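Opening a Lever Tap with a Home-Built Arm: Simulation Stage

Project report, shared workshop group
Agustina Ledesma, Patricio Quiroga
Supervisor: Regula Oberholzer

1. Aim

The aim of the project is to build a small arm at the Preseck workshop that can turn a kitchen tap on and off by its side lever. The arm is intended for a person with weak grip strength, working at a sink of ordinary height. This report covers the simulation stage only. The mechanical build began in January and will be reported separately.

The task was split into three phases: approach, contact and turn. Each phase has its own controller and its own condition for handing over to the next. We chose a lever tap because the lever moves about one axis, so the path of the fingertips can be written down as an arc once the axis is known.

2. Model

The tap was modelled as two rigid bodies joined by a hinge. The first body is the base, column and spout, fixed to the floor. The second is the lever. Friction in the hinge was set to a constant value, which is a simplification: a worn tap sticks at first and then moves freely. The mesh was kept coarse to hold down the time taken by collision checks. Colours and textures were left out.

The arm in the simulation is a stock model and is stiffer than the one we are building. We kept it because its joint limits were already tested and because the first question was whether the finger path made sense at all. The gripper was treated as two fingers with a single opening command.

3. Views used during set-up

Two kinds of view were used. One looks along the gripper towards the tap and the other looks at the tap from the side of the work area. The first is useful for judging alignment before contact. It is poor for judging distance, as there is no floor or edge in it to measure against.

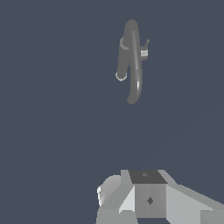 Gisela Núñez objected to the view along the gripper when the draft went round, and asked how anyone was meant to set a stand-off distance from it. Her suggestion was to print the gap between fingertip and lever as a number at every step and to stop judging it by eye. We adopted this. The gap is now written to the log next to the joint angles, and the approach phase ends when it falls below a set threshold.

4. Controller

The approach phase moves the fingertips in a straight line to a point beside the lever. Speed is reduced over the last 40 mm. The contact phase then moves the fingers in at low speed until the contact force passes a threshold – we used 2 N, low enough that the lever should not shift before the turn begins. In the turn phase the fingertips follow an arc centred on the hinge, with a target of 60 degrees.

The first version of the controller closed the gripper fully round the lever and held it there through the turn. This gave large side forces at the hinge whenever the assumed axis was wrong by even a small amount. The second version leaves the fingers slightly open and pushes with one of them, so that the fingertip can slide along the lever as it turns.
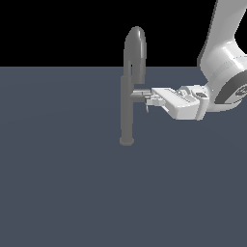 Sliding contact has a cost. If the fingertip starts too near the end of the lever it can slip off before the target angle is reached, and the controller has no means of recovering. A check was therefore added at the start of the turn phase. It compares the contact point with the length of the lever and sends the arm back to the approach phase if the remaining length is too short.

5. Results

Each version was run from 3 starting positions of the arm, with the tap in the same place throughout. The first version reached the target angle from one of them and stopped on the force limit in the others. The second version reached it from all of them, after one return to the approach phase.

These results say little about a real sink. The tap did not move, the hinge friction did not vary and the position of the lever was taken directly from the model. On the physical arm it will have to come from a camera, and an error of a few millimetres should be expected. 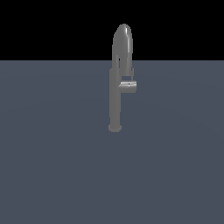 Figure 3. Tap model without the arm, lever to the right.

6. Remaining work

The hinge friction needs to be replaced with a model that includes sticking. Telma Maldonado has offered a used tap for measurement, and we plan to pull the lever with a spring balance at several angles and fit the values to that.

The fingertips for the real arm will be printed with a shallow groove to limit sideways slip. The groove must not be so deep that it grips the lever and brings back the side forces seen in the first version. Two depths will be printed and compared on the bench before the wrist is assembled.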